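Home About Our Programs News Give Contact

Grarkwood Repair Library - spring report to the Mohammadi Fund

Share 12 Comments 0

Hi all,

It's March already, so you're owed an update from me on the sewing and mending side of the library. I'll go in the order things happened, more or less, and I'll put the money near the end where you like it.

You'll remember the first payment was meant to get us open on Thursday evenings with enough machines for a proper class. We're there! We have 12 sewing machines out on the tables and two spares in the back closet (one of those is really just a parts donor now, poor thing). The first few weeks were slow, mainly my fault - I had put the wrong start time on the flyer, and people kept showing up at seven for a class that began at six. We moved the class to seven and left the flyer alone. Attendance picked up right away and it's stayed up.

The lending shelf is the part I'm proudest of. We've had 90 loans since we opened it, mostly irons, seam rippers, the big cutting mats and the one dress form, which has a waiting list. Stido, the fabric shop on the corner, has been dropping off bolt ends for us, and I can't tell you how much difference that makes. Beginners will practice a zipper four times over if the cloth is free. If they paid for it they'll do it once and take it home crooked.

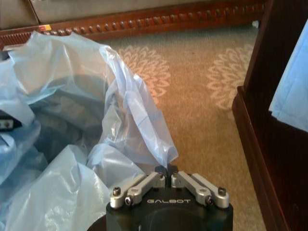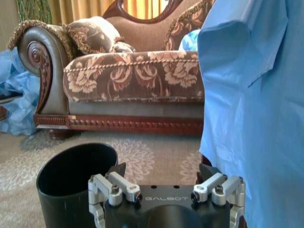

Now for the part that didn't go so well, which is the jeans repair clinic. We promised you one a month and we've held two in total. Denim is hard on our lighter machines, and we went through needles at a silly rate at the first one. At the second we had people waiting over an hour with a torn knee in their lap, and a couple of them gave up and went home, and I don't blame them. Remo Pellegrini, who used to do alterations for a living, came in and watched the second one and had a lot of good advice. He wants us to take drop-offs, tag everything, and sew the whole pile in one sitting with the two heavy machines set up for denim and left that way. So that's the plan for spring. I'd like to count those sessions as clinics for the grant if you're okay with it, and please say so if you're not.

Remo has also agreed to teach hemming for us through the summer. He's strict about pressing! The class groaned at first, but their hems look so much better now that a few of them have started pressing things at home too.

Money. You gave us $1,000 for supplies and servicing, and most of it has gone out the door. The biggest chunk was servicing all the machines at Celteck, who cleaned and oiled them and replaced two foot pedals. After that came thread, needles, bobbins and a decent pair of shears for every table. We also bought a second ironing board, which wasn't in the budget I sent you - I moved it over from the printing line, where we'd spent next to nothing. Receipts are in the folder I shared with you, in date order, with the faded ones typed out.

Coming up next: the beginner class starts over after the spring break with 20 places, and all of them are taken. I've opened a waiting list. We want to try a kids' session on a Saturday morning, hand sewing only, buttons and felt and that sort of thing, and see how it feels before we make it a regular event. The drop-off pile for denim opens the same week.

Two things I need from you. Can you tell me whether the second payment comes before or after the next report? Celteck wants to book our next service and I'd rather not promise them a date yet. And could somebody come by on a class night? You'd be very welcome, and if you bring something that needs a button we'll put you to work on it.

Share 12 Comments 0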